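3/1/21 - test kitchen, counter by the toaster oven

Long one today, mostly because I finally got to spend time on the breakfast counter and I have opinions! Radwa asked for a layout that somebody half awake can use without opening a single cupboard, and Heather wants it settled before the Olvera people come through later in March. So - toasting things at the left end, dry stuff along the back wall, cereal to the right, tray in the middle as the landing spot. I drew it on the back of an old Tandport order form and taped that inside the cupboard door.

The tray is the part I fussed over most. I had it tight against the back row to begin with and hated it, you end up reaching over a plate to get at the jars. Moved it forward, much happier. 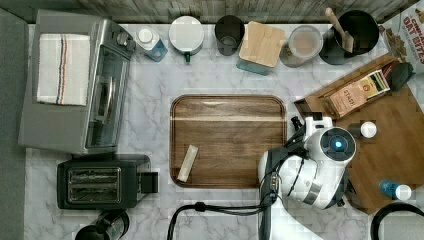 Breakfast counter, tray in the middle, what looks like a bar on the tray.

Measurements, before I lose the scrap of paper: clear run of counter I'm counting as usable is 123 cm, and depth to the backsplash is 60. Hazel had 83 written down for the run in the old notebook, but she was measuring the other side of the room, so ignore that one if you come across it. (I've put a pencil note next to it.)

Reach test with Seul-gi, who is a good deal shorter than me. She got everything in the back row standing flat on her feet, though she did say she'd want whatever she uses daily closer than the things she uses once a week. Fair. I asked her to make toast and a bowl of cereal without me saying anything, and the only real hesitation was over where to put the knife down. I had no answer for her. Need a spoon rest or a saucer or something.

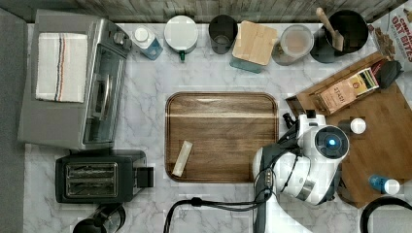

Labels are the thing I keep going back and forth on. Úna is all for labeling everything, front and top, with the Brirna tape we bought far too much of. I'm less sure. The clear jar at the back doesn't really need one for us, you can see there's something beige in it, but a visitor would have no idea what it is, and the white canister next to the little bottle tells you nothing at all from above. My vote is for labels on anything you can't see into and a small one on the jar, and leave the cereal box alone because it says OAT BITES in big red letters and I think we can manage. Úna says that's inconsistent. She may be right, we'll argue about it over lunch.

Also on lids: I'd like all of them to come off with one hand. Tried each one holding a mug in the other. The teal box with the wooden top is the nicest to lift but it's easy to put back crooked, and then it bugs me all afternoon.

Timed the cleanup too. Everything off, wipe down, everything back where the drawing says - 45 minutes the first go, which is silly, but I was stopping to write things down. Second go was far quicker and I forgot to look at the clock. Typical.
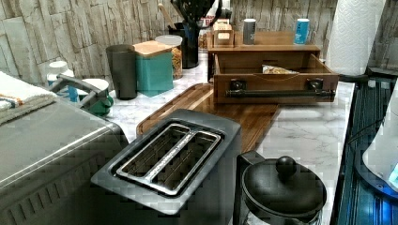
Notebook entry by Hazel's bench neighbor, Gimer kitchen project. Read and initialed: R. Slaoui, H. Ruddock

Still not decided on the wooden organizer. I like having it at the back of the board, it gives the packets somewhere to live, but it does eat into the space and the left side feels crowded enough with the toaster and the big steel appliance side by side. Heather thinks we should try one with a smaller footprint. I'd sooner thin out the utensil holder first, there are far more spatulas and ladles in there than any breakfast calls for.

To do next:
spoon rest, or find a saucer
decide on labels (Úna, me)
look for a hook for the striped towel so it's off the appliance
ask Radwa whether the kettle stays on this counter or goes by the sink
redraw the layout neatly, the order form is already getting splashed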